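家里用燃气省一点、暖一点：我这几个冬天攒下来的土办法

每年到了八月我就开始惦记暖气的事，家里人都笑我，外面热得柏油路发软，我在屋里蹲着拧暖气片的阀门。可我就是吃过亏才这样的！头一年搬进现在这套老房子，什么都没弄，天一冷就把温控器往上拧，拧完还是冷，再拧，账单寄来那天我站在信箱旁边看了好半天。上面写着那一期用了3061千瓦时，我当时连千瓦时和立方米怎么换算都不懂，只知道这个数后面的钱很疼。

后来就一点一点学，问邻居，问来检修的师傅，自己瞎试，也试坏过东西。下面写的都是我自己家在用的办法，我们家是燃气壁挂炉带老式暖气片，灶也是烧气的。你家要是地暖或者集中供暖，有些就用不上，挑着看吧。

先学会看表

我知道这一条很无聊，可是我真心建议从这里开始。燃气表上黑色的数字是立方米，红色的（有的表是红框框住的）是小数，抄表的时候只抄黑的。账单上写的千瓦时是燃气公司拿立方米乘一个系数算出来的，系数一般印在账单背面或者第二页的小字里，各地不一样，找不到就打电话问。

我在表箱门里面用胶带贴了一张纸，每周抄一次，时间固定在早上烧水之前。纸上就两栏，一栏读数，一栏写那几天干了什么，比如“来客人，烤箱开得多”“刮大风”“出门”。别小看后面这一栏，过一阵子回头看特别有意思，我就是这么发现刮北风的日子我家用气比下雪的日子还多，那就说明问题在窗户缝，跟炉子没多大关系。

还有个用处是查漏。晚上睡觉前把所有用气的东西都关了，记一下表，早上谁也别动，再看一眼。数字动了就要当心，尤其是红色的那几位。要是闻到味儿就更别等了，关总阀，开窗，别碰电灯开关，人到外面去再打电话。这个不是省钱的事，我放在前头说。

总阀在哪里，家里每个人都应该知道，会走路会认字的都算！我家的总阀以前藏在橱柜最里头，被锅挡着，现在那一格什么都不放。阀门把手跟管子平行是开，垂直是关，我用红指甲油在墙上画了个小箭头，丑是丑，半夜打手电也看得清。

暖气片放气

暖气片上面凉下面热，或者里面咕噜咕噜响，多半是有空气。放气其实简单，我第一次弄的时候紧张得手心出汗，弄完觉得自己可以开店了。

要准备的东西：放气钥匙（五金店有，便宜得很，买的时候多拿一把，这东西一定会丢），一块旧毛巾，一个小杯子或者酸奶盒。

先把暖气关掉，等它凉下来。热着放会烫手，水泵转着还可能把空气又吸进去，我就是图快，烫过一回。然后从离炉子最近的那片开始（楼房有两层的先弄楼下），毛巾垫在下面，杯子接着，钥匙插进去慢慢往左拧，听到嘶嘶声就停住别再拧了，让它自己放。等嘶嘶声没了，出来的是连着的水，马上拧回去。别拧太死，铜的东西软，拧秃了要换整个放气嘴。

出来的水是黑的也别慌，老系统里头都这样，就是别溅到墙上，洗不掉的。我客厅那片后面有一串黑点子，到现在还用一盆绿萝挡着。

放完气一定要回去看炉子的压力表！空气出来了，水压就会掉。我家炉子冷的时候指针停在绿区中间偏下，低了就把底下的补水阀打开一点点，看着指针慢慢爬，到了就关。补水阀千万记得关严，我有一年没关严，半夜泄压管一直滴水，厨房地上一大滩，我还以为是洗碗机。

要是隔几天就得补一次水，那就是哪里在漏，或者膨胀罐没气了，这个自己别折腾了，叫师傅。

一片热一片凉怎么办

放完气还是有的房间热死有的房间冷死，这就是水没分匀。水跟人一样爱抄近路，离炉子近的暖气片先喝饱，远的喝不着。

暖气片下面两头都有阀，一头是带数字的温控头，另一头常常有个塑料小帽子，拔下来里面是个要用扳手拧的阀芯，那个就是调水量的。我的办法很笨：先把所有的都全开，让炉子从凉的状态开始烧，我挨个房间走，拿手摸，哪片先热就记在纸上。然后把最先热的那几片的小阀关小一点，每次只动一点点，等下回再摸。前前后后弄了好多个晚上，我先生说我像在给暖气片看病（他自己倒是舒服了，他书房以前是最冷的那间）。

调之前拿铅笔在阀旁边的墙上记一下原来的位置。写在纸上也行，但是纸会跑。

带数字的温控头也讲一句。那个数字可不是开关大小，它管的是房间到几度就停。所以早上冷，一把拧到最大，房间并不会热得更快，只会热过头。我家白天坐人的房间拧在3，卧室和走廊拧在2，没人住的那间也留在2，不敢全关，老房子墙角一凉就长霉，除霉的工夫可比省下来的气贵多了。

夏天记得把温控头全部拧到最大放着。这个是师傅教我的，里面有根小顶针，一直压着就容易卡死，秋天开暖气的时候发现怎么都不热，十有八九是它。卡住了也好办，把头拧下来，看到那根小针，拿个硬东西平着往里按几下，让它自己弹回来，动作轻一点，别拿钳子往外拔。拔出来会喷水！别问我怎么知道的。

炉子的水温可以往下调

这个是我觉得最划算的一条，一分钱不用花。冷凝式的壁挂炉，水烧得太烫它反而冷凝不起来，热量跟着白汽跑掉了。很多炉子装好的时候师傅图省心，供暖水温给你设得高高的，用户也不知道能动。

先翻说明书，看清楚哪个旋钮管暖气（画着暖气片的那个），哪个管热水（画着水龙头的那个），这两个别弄混。然后把暖气的那个往下调一小格，过几天，家里人没喊冷，就再调一小格。喊冷了就退回来。暖气片摸上去不会烫手了，开的时间会长一些，但是屋里是那种匀匀的暖，我反倒更喜欢，嗓子也不那么干。

有储水罐的人家注意，罐子里的热水不能调太低，里面会长细菌，这个按说明书来，我就不乱教了。

我家的炉子是Lelletti牌的，面板上那个按键设计得真叫一个难用，长按是一个意思，短按又是一个意思。我把常用的几步抄在一张卡片上，塑封了，用细绳挂在炉子旁边的管钩上。塑封这个事情值得做，厨房油烟大，普通纸几个月就黄了。

邻居Yolanda Aranda家的是另外一种，带外面温度探头的，天冷它自己烧热一点，天暖它自己降下来。她把探头的位置换到了北墙，以前装在朝南的阳台上，太阳一晒炉子就以为春天来了，哈哈。你家要是也有这个东西，出去看一眼它装在哪儿。

温控器别放错地方

说到位置，屋里那个墙上的温控器也是一样的道理。我家原来那个就装在走廊里，正对着大门，谁一进出它就觉得冷，拼命叫炉子烧，客厅都穿短袖了还在烧。后来换了一个无线的，Vidolex的，可以拿着到处放。我试过书架上，试过电视旁边（千万别，电视后面热），最后放在餐厅的一个矮柜上，跟人坐着差不多高，不晒太阳，也不靠外墙。

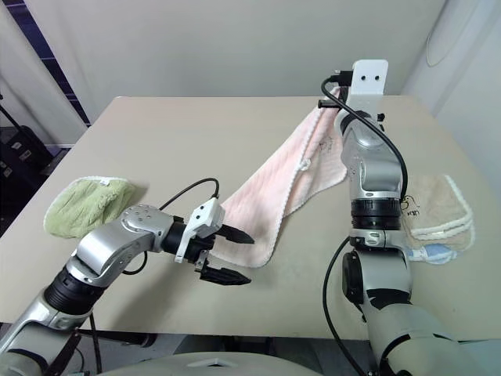 装温控器的那间屋子，暖气片上的温控头要全部打开，不然两个温控在那里打架，一个说够了，一个说不够，炉子就一直烧。我家打了整整一个冬天的架，我还以为炉子坏了，白白付了一次上门费。

时间程序我设得很简单：早上起床前一会儿开始，出门以后降一点，傍晚回来前再升，睡觉前一会儿就降。注意是降，不是关。老房子墙厚，凉透了再烧回来要好久，我试过整天关掉晚上再猛烧，表上抄下来并没有省多少，人还冻得不行。你家要是新房子保温好，也许关掉更省，这个真的要自己试，试一周关的，试一周降的，看看抄表那张纸就知道了。

出远门的话有个防冻的档位，画个小雪花，别把炉子电源拔了。拔了它就没法保护自己，管子冻裂那个修起来……我一个同事家就是，回来厨房天花板塌了一块。

堵窗户缝，最便宜也最见效

找漏风的地方我用一根点着的香，刮风天拿着慢慢沿窗框走，烟往哪边歪就记下来。离窗帘远一点啊，先把窗帘拢好扎起来。不想用明火的，拿一小条卫生纸也行，捏着上头，看下面飘不飘，就是没有香那么灵。

密封条要看缝的宽窄买。窄缝用薄的泡棉，贴之前一定要把窗框擦干净，先用洗洁精水，再用酒精，完全干了再贴，不然没几天就掉下来挂在那里，像面条。宽一点的缝我用橡胶的，贵一些，但是能撑好几个冬天，泡棉压扁了就没用了。贴的时候别拉，自然放平，拉长了贴上去它会缩回来，拐角就露个口子。

老式推拉窗最麻烦，要用毛条。我是在Manzano五金店买的，老板让我把旧的那条拿过去比，幸好拿了，我自己量的尺寸是错的。所以你们也是，剪一小截旧的装口袋里带着去，别信自己的尺子。

门底下的缝，我用旧毛巾卷了一条长的，外面套上穿不了的裤腿，两头扎紧，里面灌一点米压着。米会招虫，第二年我换成了洗干净晒干的沙子，沉，门一推也不跑。猫很喜欢，天天趴在上面，等于又加了一层密封。

但是！有燃气灶、热水器的房间，墙上或者窗上那个通风口绝对不能堵。我知道冷风从那里进来很讨厌，我也讨厌过，可那个是给火用的空气，也是让废气出去的地方。堵了会出人命。家里一定装一个一氧化碳报警器，每个月按一下测试键，电池换新的时候在背面贴个小标签写上月份。它本身也有寿命，到期了叫两声你以为是没电，换了电池还叫，那就是该换整个了。

窗帘和暖气片的关系

窗帘厚是好的，可是别让它盖住暖气片，盖住了热气全跑去烤玻璃了。我家的窗帘以前一直拖到地，我把它改短到刚好搭在窗台上，剪下来的布头还做了几个杯垫。缝边的时候里面夹一条薄薄的铅坠带，窗帘垂得直，漏风也少。

太阳一下去就拉上，早上太阳出来就拉开，朝南的那几扇白天一定要拉开，不要钱的暖气呢。

装暖气片的那面外墙，后面可以塞一层反光的隔热板。不用买专门的，但也别用厨房的铝箔直接贴，我贴过，皱巴巴的，过一个冬天就发灰了，还掉渣。我后来买的是那种一面泡沫一面亮的卷材，剪成比暖气片小一圈，从上面往下插，背面点几点双面胶。亮的那面朝屋里。插的时候用两根长的木勺子帮忙推，手伸不进去。

沙发也往外挪一点。我家沙发以前紧紧贴着暖气片，沙发背倒是热乎乎的，坐的人脚冰凉。

暖气片清灰

说到手伸不进去，清灰也是。暖气片里面积了灰，热气出不来，一开暖气还有一股焦味儿。每年开暖气之前我都要弄一遍。

地上先铺湿毛巾，后面靠墙的地方也塞一条湿的。然后用吹风机开冷风从上往下吹，灰就落到湿毛巾上，不会满屋飞。吹不下来的，用一根长木条裹上旧袜子，橡皮筋扎紧，蘸一点点肥皂水，从格子里一格一格往下捅。袜子要那种毛毛的厚袜子，丝袜滑，带不下灰来。

有的暖气片上面那个格栅是可以拆的，两边轻轻往上一抬就出来了，拿去淋浴间冲，晾干了再装。我是住进来第三年才发现能拆，之前一直用棉签一个一个洞地掏，傻不傻。

在暖气片上晾衣服，我知道大家都晾，我也晾过。可是湿衣服把热量都捂住了，屋里又潮，窗户上全是水。现在我把衣架放在暖气片前面隔一点距离，衣服多甩一次干再晾，晾的那间关上门，窗户开个小缝开一会儿。毛巾要抖开了再挂，团着的地方到第二天还是潮的。

灶上省气的几个小习惯

灶上的气跟暖气比起来不算多，可是天天用，养成习惯也不费什么事。

火苗不要跑出锅底。火舔到锅边上，热的是厨房和锅把手。小锅就用小灶头，我以前图顺手，什么都放在最大的那个上面，煮一个鸡蛋也开大火。

盖锅盖！煮面也可以先盖着把水烧开，下了面再打开。我妈觉得煮面盖盖子不像话，她来的时候我就等她转身再盖。

煮鸡蛋的水不用没过那么多，锅底一层就行，盖严了用蒸汽也熟。烧开了就关火焖着，时间比平时长一点，自己试两次就有数。豆子提前一晚泡上，早上再换一遍水。炖汤用高压锅，实在没有高压锅的，汤滚透了以后连锅端下来，用旧棉被裹紧放在纸箱里，过几个钟头还是烫的。这个是我外婆的法子，用来煮粥最好，米都开花了。肉类的汤我会端回来再滚一次才吃，图个放心。

火焰应该是蓝的。要是发黄、往上飘、把锅底熏黑，那就是烧得不好，多半是灶头堵了。等凉透了把火盖拿下来，热水加小苏打泡一泡，用旧牙刷刷，小孔用缝衣针挑（牙签会断在里面，我断过）。一定要完全干了再装回去，湿着装点火会啪啪响，打不着。装的时候对准那个小缺口，歪一点点火就一边大一边小。洗干净还是黄的，就别自己猜了，叫人来看。

电打火的那种，啪啪响但是不着，先看看那个白色的小瓷头是不是有油，拿干布擦一下。底下如果是装电池的，换一节电池，我有个朋友差点为了这个换了整台灶。

烤箱是用气的话，少开门看。每开一次热气就呼地出来一大团，蛋糕还会塌。我把玻璃门擦得干干净净，蹲在外面看。玻璃上的焦黄渍用小苏打加一点点水调成糊，晚上抹上去，第二天早上用塑料刮片刮，比什么喷剂都好用，也没有那个呛鼻子的味道。烤完了趁余热把第二天的面包干烘上，或者烘橘子皮，满屋子都香。

热水这一头

水龙头的把手，洗手的时候推到冷的那一边。很多人习惯放在中间，洗一下手，炉子轰一声点着，热水还没到你就洗完关掉了，热水全留在管子里慢慢凉掉。我家厨房的把手上我缠了一圈蓝线提醒自己，缠了一阵子就习惯了。

洗碗攒着一起洗，盆里接一盆热水，油少的先下去，油多的最后。锅先用纸擦一遍再下水，纸可以是用过的餐巾纸。

花洒出水变小了，先别急着调热水温度，拧下来看看里面的水垢。用食品袋装上白醋套住花洒，橡皮筋扎紧，泡一晚上，早上冲一冲。我用的是一种叫Trukavden的柠檬酸粉，没有醋那么冲，颗粒细，化得也快，就是盖子难开，我直接倒到玻璃罐里了。镀层已经起皮的花洒别泡太久，会越泡越花。

露在外面的热水管，能摸到的都给它穿上泡沫管套。地下室、车库、水槽底下那几截最要紧。管套上有一条开口，掰开套上去，接头的地方用胶带绕一下，拐弯的地方剪个斜口对起来。我那天下午弄完手上全是黑的，可是厨房的热水来得快多了，以前我站在那儿等，能把一首歌哼完。

炉子本身冒热气的排烟管不要包，也不要碰，那个是另外一回事。

每年检修那一次

我都约在天还热的时候，师傅闲，来得快，也肯多讲几句。等到第一场冷空气来了再打电话，排队排到你怀疑人生。

师傅来之前我会把炉子底下的东西清空，灯泡换个亮的，把这一年炉子闹过的脾气都写在纸上，什么时候响过，什么代码闪过。代码看到就用手机拍下来，不然他来了它偏偏好好的，你又说不清。

他干活的时候我就在旁边看，该问就问。我那把补水阀怎么算关严，就是站在旁边看会的。他走之前要一张单子，上面要有燃烧检测的数，跟保修卡放在一个袋子里，袋子挂在炉子旁边，跟那张塑封卡片作伴。

有人会上门推销，说要换管子换软管，说不换就违规。别当场签字，也别付现金。连接灶具的软管上面印着到期的日期，自己蹲下去看一眼就知道了，真到期了再约有资质的人来换。我被这么敲过一次门，那人证件晃得飞快，我说你等一下我拿眼镜，回来人就下楼了。

账单上的小字

账单上有一部分是固定的，不用气也要交，所以别指望用气减半，账单也减半，我头一次算的时候还气得打电话去吵，怪不好意思的。

要看清楚写的是“实际读数”还是“估计读数”。估计的就拿自己抄的那张纸去对，差得多就把真读数报上去，有的可以在网上报，拍张表的照片就行。我有一回被多估了，报上去以后下一期退了回来，那一期的用量将近少了一半，看着心里真舒服。

换套餐之前把一整年的用量加起来再比，别拿夏天的一张去比，夏天看哪个都便宜。合同里有没有捆着保养服务也要看，我家有过一项每月扣钱的“维护”，从来没人来维护过，打电话取消的时候对方还挺客气。

人也要暖

最后这些就零碎了。脚冷的话在书桌底下放一块旧地毯，地砖真的吸热。坐久了先起来走一走，烧壶水灌个热水袋，热水袋灌到一多半就好，把空气挤出来再拧盖子，套子一定要套上。睡觉前先塞进被窝里放脚的那头，人进去的时候拿出来。

热水袋的橡胶用久了会硬，会有细细的裂纹，捏一捏，看到白印子就扔掉，别舍不得。袋底有个像小花一样的圆圈标着生产的年份，这个我也是今年才知道的，翻出来一看，我那只比我女儿上学的时间还长，当天就换了。

客厅的地毯我每年翻个面晒一次，底下垫一层旧毛毯，踩上去软，也不透凉气。垫的毛毯要比地毯小一圈，不然边上会拱起来绊人。

对了，抄表的那张纸用铅笔写。圆珠笔在表箱里冻一晚上就不出水了，我站在外面甩了半天笔，后来回屋拿铅笔，读数都忘了，又跑出去看了一遍。现在铅笔用根绳子拴在表箱门的合页上，削笔的时候连门一起对着削，别扭是别扭，反正没丢过。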